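Plikdale Holiday Cottages: Your Questions Answered

We get a lot of lovely emails in the weeks before people come to stay, and many of them ask the same sort of thing, so we've gathered the answers on one page. Have a read with a cup of tea. If your question isn't covered, do write to us anyway, we like hearing from people and we'd much sooner you asked than worried about it all the way up the motorway.

BEFORE YOU BOOK

How many cottages are there, and how do I choose?

There are two, Drukance and Farketti, and they sit on either side of the same yard. Drukance is the bigger one, with three bedrooms and the better view down the valley. Farketti has a single bedroom and a very deep bath, and it suits couples or anyone who wants to come away alone with a pile of books (we approve of this!). If you're a larger family you can book both together, and plenty of people do, with the grandparents in Farketti getting a bit of peace and everybody meeting up in Drukance for supper.

Can I book for just a night or two?

Our shortest stay is 2 nights, and that's only outside the school holidays. In the summer we let by the week. We've tried single nights in the past and ended up spending more time changing beds than anything else, so we've had to be firm with ourselves.

Do you take a deposit?

Yes, a quarter of the total when you book, with the rest due a month before you arrive. We'll send a reminder by email, so there's no need to write it on the calendar unless you're that sort of person. If you book less than a month ahead then we ask for the whole lot at once.

What happens if I have to cancel?

Life happens, and we do try to be decent about it. If we can let your dates to somebody else, you'll get back everything except a £23 admin charge. If we can't, we'll keep the deposit and refund the balance, so long as you've told us at least 12 days before you were due. After that it gets difficult for us, and we'd gently suggest taking out holiday insurance, especially if you're travelling in winter or with small children who catch everything going.

Can we bring the dog?

Drukance welcomes dogs, up to two of them, and there's an outside tap round the side for muddy paws. Farketti is kept dog-free for guests with allergies, and we'd be grateful if you didn't let yours pop in, however nicely they ask at the door. Please keep dogs on a lead through the yard and in the lane. The fields all round us have sheep in them for most of the year, with lambs from March, and the farmer is understandably particular.

GETTING HERE

Is it easy to find?

It's easy the second time. Sat navs like to take people up the old quarry track, which looks perfectly promising for half a mile and then becomes a stream. Please ignore it and stay on the lane until you've passed the chapel, then take the next left by the white gate. We send proper written directions with your booking confirmation and we do suggest printing them, as phone signal disappears at more or less the moment you'll want it.

Can we come without a car?

You can, and we're always pleased when people do. The nearest station is in the market town, and the number 68 bus runs from outside it to the end of our lane. It's a fifteen-minute walk from there, uphill at first and then flat, so it's manageable with a rucksack but rather a slog with a big suitcase. Let us know which bus you're on and, if we're about, we'll come down and fetch the bags. There isn't a bus on bank holidays or in the evenings, so do check the timetable before you buy your train tickets.

What time can we arrive?

From four o'clock. We know it's frustrating if you've made good time, but we clean both cottages ourselves and like to do it properly. If you get here early, the Gautam tea room in the village does a very good toasted teacake and has a car park, and they won't mind a bit if you sit there for an hour or so with the newspaper. On the day you leave, we ask that you're out by ten.

IN THE COTTAGES

Is bedding provided?

Yes, all bed linen and bath towels are included, and the beds will be made up for you. We don't supply towels for swimming in the river, and we'd ask you very kindly not to use the bath ones, as the peat never quite comes out. There are extra blankets in the chest on each landing, and there's no need to ask before using them.

Is there a cot or a highchair?

One of each, and they're free to borrow, but please say so when you book so that they don't end up promised to both cottages. You'll need to bring your own cot bedding. We also have a stairgate for Drukance, which takes a minute to fix in place and we're happy to do it before you get here.

What's in the kitchen, and do we have to do the washing-up?

Both kitchens have an oven, a hob, a fridge with a small freezer box, a kettle, a toaster and a good many more wooden spoons than anybody could need. We leave you tea, coffee, a pint of milk, salt and pepper, and a loaf from the village bakery. Drukance has a dishwasher as well. Farketti doesn't, so it's washing-up by hand there, and we leave a new sponge and a bottle of washing-up liquid for every stay.

The sink is a double one, with a big bowl for washing and a smaller one beside it, where you'll find a draining basket that sits across on its two end handles. It pulls out longer or pushes in shorter and it lifts away altogether if you'd like the space for rinsing salad.
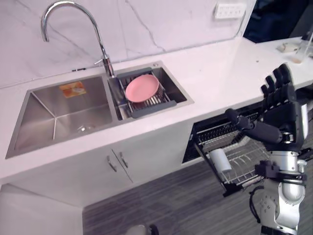 Can we drink the tap water?

You certainly can, and it's very nice. Our water comes from a spring up the hill and goes through a filter that's tested every year. After heavy rain it may look the tiniest bit like weak tea, and that's only the peat. It's harmless, but if you'd prefer not to, there's a jug filter in the cupboard next to the fridge. It's very soft water too, so you'll need much less shampoo than you do at home.

How does the heating work?

Each cottage has radiators on a timer, and a woodburning stove in the sitting room. The timer is set for mornings and evenings, and there's a boost button in the hall if you're chilly in between. The first basket of logs is on us, and more can be bought from the store in the yard, with an honesty box on the shelf. Please only burn our logs in the stoves. Driftwood and old fence posts smell dreadful and they ruin the flue.

Is there wi-fi?

There is, and it's good enough for emails and for watching a film if the whole household isn't trying at once. The password is on the inside cover of the welcome folder. If it drops out, switch the box off at the wall, count slowly to twenty and switch it on again. This cures nearly everything.

OUT AND ABOUT

Are there walks from the door?

Lots! There's a gentle one along the river that takes an hour and will suit little legs, and a longer one up over the top of Plikdale that wants a whole day, decent boots and a packed lunch. You'll find maps in the folder with the routes marked, and notes from past guests in the margins, some more helpful than others. Please pop the maps back when you've finished, even if they're soggy. We dry them over the radiator.

Where can we buy food?

The village shop has all the basics, local eggs and a surprisingly grand cheese counter, and it shuts at half past five. For a bigger shop you'll need to go into town, or you can have a supermarket delivery brought to the door. If you do that, book a slot for after you've arrived, and give the driver our directions and not just the postcode, or your frozen peas will be going up the quarry track.

Is there a pub?

There is, at the far end of the village, and it does food every evening in summer and most evenings in winter. It's small, so ring and book a table. The footpath back is lovely but completely dark, and there's a torch hanging by the front door of each cottage for that very walk.

AND FINALLY

What should we do when we leave?

Very little, really. Strip the beds if you've time, put the rubbish in the bin in the yard and the recycling in the box next to it, and leave the key back in the key safe. If something's been broken, just leave us a note. We'd always rather know, and for a glass or a plate we won't ask you for anything.

Can we book the same week again next year?

Yes, and we'll hold it for you for a fortnight after you go home while you talk it over. Just send us an email with the dates.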